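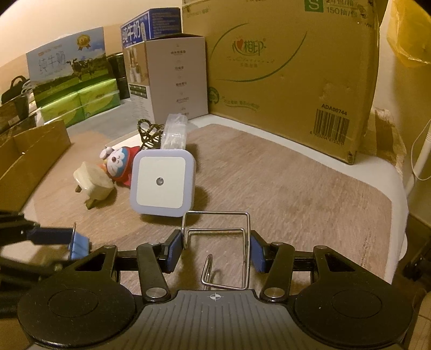 Kálmán Medve
Set-up notes, Clilleo display shelves

Section 2. Laying out the small pieces

Do this on a table before anything goes up on the shelf. Clear a patch 60 cm wide, more if you have it. Light-colored top is best, dark bits show up on it.

What goes out:
- wire stand (silver, bent wire)
- plug-in night light, square
- figurine. Mine is the Doraemon in the red hood, use whatever you like
- mini seat with the short wooden legs
Boxes stay behind, standing up, out of the way. Don't flatten them yet, you need the part numbers.

1. Wire stand first. Hold it by the sides, not by the hook end. Check the upper loop is square. If it leans, bend it back by hand, slowly. No pliers, they mark the finish.

2. Set the stand down on the table and press lightly on the top bar. Rocks? Bend the low side a hair and try again. Two goes is usually enough.

3. Night light. Wipe the cream panel with a dry cloth. Keep fingers off the little round sensor in the middle, grease on it and the light comes on at odd times.

4. Test the light in a wall outlet before you plan the shelf around it. Cup your hand over the sensor, wait, panel should glow. Unplug again and put it back with the rest.

CAUTION: never rest the wire stand against the light while it is plugged in. Bare metal near the prongs is a bad idea. Unplug first, every time.

5. Figurine and seat. Leave them lying on their sides for now, they roll less and you can check the undersides. Pick off any old putty with a fingernail.

6. Seat legs: twist each one gently. Loose leg gets a dot of wood glue, then leave it alone untill the evening. Don't stand it up early.

7. Try the pieces in order, tallest at the back. Change your mind here, not on the shelf.

Note: Ernő Farkas puts the seat in front of the light on his. Looks good but it blocks the sensor. Move it over to one side.

Note: missing a piece? Stand is part 1086, seat is part 254. Give the number off the box when you write to Gestar, they wont look it up by name.

8. Happy with it? Take a quick phone picture from the front so you can copy the order later. Then go to Section 3, fixing the shelf.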